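We use cookies to remember your settings. By continuing to read you accept this.

Moving the planner out of the control loop

September 19, 2025 - posted by the author

The last post ended with me saying I would rewrite the scheduler once I had a free week. I got the free week. These are my notes on what changed, mostly so I can find them again in December when I have forgotten all of it.

The old setup ran everything in one process. The joint controller, the grasp planner and the perception node shared a loop, and the loop was supposed to tick at 1000 Hz. Most of the time it did. When the planner had a hard query it took longer than a tick, and the controller waited for it. The arm would hold its last command and then catch up with a small jerk. With big, heavy parts you might not care. With small parts on thin wires you do.

Now there are three processes. Control runs alone at 1000 Hz and reads its setpoints from a ring buffer. The planner, which I call Ovis, writes short trajectories into that buffer whenever it has one ready. Perception is called Varis and publishes at 5 Hz. If the buffer runs low, the controller slows down along the path it already has and comes to a stop. It never waits on anything.

The buffer holds 2000 setpoints, two seconds of motion. I tried 100 first and the arm kept slowing down in the middle of a reach. There is probably a better number in between but I have not looked for it.

The part that took the most time was perception. Varis fits a box model to each bin and takes the floor height from depth. The bins are shiny yellow plastic, and a bright reflection on the floor of a bin comes back either as a hole or as a point well below the table. The old code averaged these in, so the floor estimate moved when the light did.
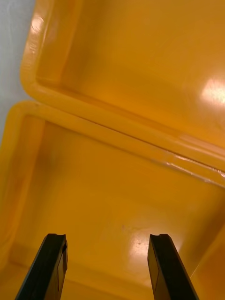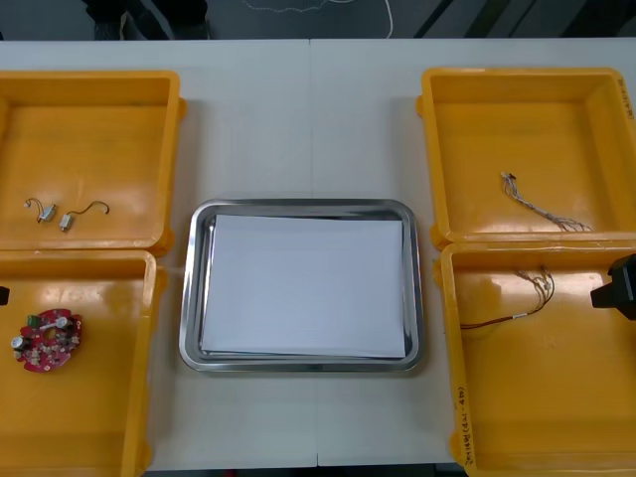
My first fix was to throw out any pixel over a brightness limit. It worked on the yellow plastic and then broke on paper, which is bright everywhere and has perfectly good depth. So I took it out again. Now each depth point is checked against the plane fitted from its neighbors, and points too far off the plane are dropped before the floor is estimated. Brightness only lowers the weight of a point. The check is slow in Python and fine in C++, so it lives in C++.

I also changed what the planner does with an empty bin. Before, an empty detection list counted as a perception failure and triggered a retry, and it would retry forever. There is now a separate state for "bin model is good, nothing in it," and Ovis moves on to the next bin in the list. A small speck can still come through as a detection. I set a minimum size, but I don't like it, because the same limit could hide a very small part. For now it is a setting per bin.

Wires are still the weak spot. The planner wants a center and an axis, and a bundle with loose ends doesn't really have either one. I segment it, thin the mask to a line, and pick a grasp near the thickest section - usually that is close to the connector. The code for this is a mess and I will not be sharing it yet.

Logging got easier with the split. Each process writes its own file with a shared clock, and a small tool called Serrano merges them and plots buffer level against planner time. I should have written that first. Two bugs I had been blaming on the motor drivers were plain in the first plot. One was a lock held during a file write. The other was the planner sending a trajectory that started from where the arm had been when the query began, so the new path and the old one didn't meet. I now plan from a point further along in the buffer and discard the result if the arm has already passed it.

Next on the list is moving the bin settings out of the launch file and into Sumden, the config server. Right now changing one limit means restarting all three processes, which gets old fast. After that I want to look at replanning when both arms want the same bin. At the moment one of them just waits its turn.

Contact | Copyright 2025 | Back to top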